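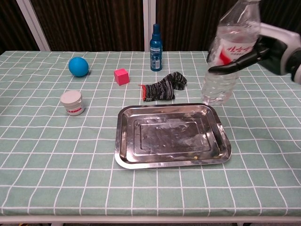 Posted by the Drudby Sorting Room, 9 September 2018

Progress report to the Flallcombe Fund

Your grant of £4000 was meant to clear the lost property by April. It is September. We have spent £2836, mostly on shelving and a skip.

The sorting table now has its own green checked cloth, which has raised the tone. Still awaiting a verdict are a turquoise ball, a pink-red foam cube, a blue spray bottle, a small white jar and a striped sock with a red cuff. The steel tray is staying with us.

We have logged 782 items so far. Single socks remain a policy matter, and we would welcome your guidance.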